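Warehouse Notes: Returnable Crate Pool, Autumn Update

The returnable crate pool at the Adeleke site has now completed its first full cycle of inspections under the revised procedure. This item covers what was changed, what the inspections found, and what receiving and dispatch staff need to do from October onward.

The pool stands at 876 crates. All are open-topped plastic stacking crates bought in three lots over several years, which is why handle shapes and rim profiles differ slightly between them. The lots were mixed on arrival and have never been separated. Mamta Kashyap in inventory has confirmed that no attempt will be made to separate them now. The outer dimensions are the same across all three lots, and the stacking feet are compatible.

Of the 876 crates, 101 were pulled from circulation during the cycle. Of those, 65 had cracks at the rim corners, 15 had damaged handles, and the remaining 21 had base deformation severe enough to cause rocking on a flat surface. The rim cracks are concentrated in the second lot. Robel Kahsay cut sections from several of these and found the wall at the corner thinner than the drawing allows. The supplier, Nostine, has been sent the samples and has agreed to credit the affected crates against the next order. Terms are still being settled.

Handle damage follows a different pattern. It occurs in all lots and is almost always on one end only. The likely cause is dragging. A loaded crate pulled along the floor by one handle puts the whole load through the top bar of the recess at an angle it was not molded for. Crates should be lifted by both handles or moved on a dolly. Dollies are kept at the north end of receiving, and four more are on order.

Base deformation is a storage problem. Crates left loaded on the upper levels of the Jukov racking through the summer sagged between the support beams. The beams there are set for pallets, and a crate placed directly across them is supported at two lines only. Until mesh decking is fitted, loaded crates on the upper levels must sit on a pallet or a board. Empty crates may be stacked directly on the beams to a height of six.

Washing has also been revised. The old instruction called for a hot wash on every return. Petrică Sandu compared hot and warm cycles on crates used for dry goods and found no difference in residue after rinsing, so dry goods crates now go through the warm cycle. Crates that have carried produce or anything with a liquid component stay on the hot cycle. The wash tag must be attached at unloading. Untagged crates are treated as produce crates and washed hot, and this uses up capacity on the line, particularly in the late afternoon when returns are heaviest.

Labels remain the most common source of complaints. Adhesive labels placed over the ribs on the outer wall lift within a few trips, and the remains clog the wash filters. Labels go in the card holder. Crates without a working card holder get a tie-on tag through the handle opening.

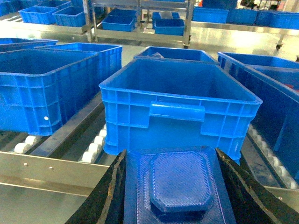

Stock records for the pool move to the Numo system in October. Each crate will carry a number on both short ends, and the number is to be scanned at dispatch and again at return. Crates outstanding for more than five weeks will appear on a report sent to the dispatch desk each morning at 7:30. The present paper log will run alongside until the end of the month and will then be closed. Please do not start a new page in it after the last one is full - loose sheets are available from Angharad Morris.

Two questions came up often enough at the shift briefings to be answered in print.

First, customers may keep crates between deliveries if the account has a crate deposit on file. Accounts without a deposit should be given cardboard. The list of deposit accounts is posted at the dispatch desk and is current.

Second, damaged crates are not to be repaired with tape or plastic ties, even for internal use. Put a red tag on the crate and place it in the quarantine bay by door two. Write the fault on the tag. "Broken" is not enough - the location of the damage is what allows us to trace it to a lot or a handling step.

The quarantine bay will be emptied every second week, and scrapped crates go to the plastics recycler with the pallet wrap. Patricio Cabello is the contact for quarantine and for anything to do with the Nostine credit. The inspection sheet has been updated to match the fault categories given here, and copies of the old sheet should be discarded.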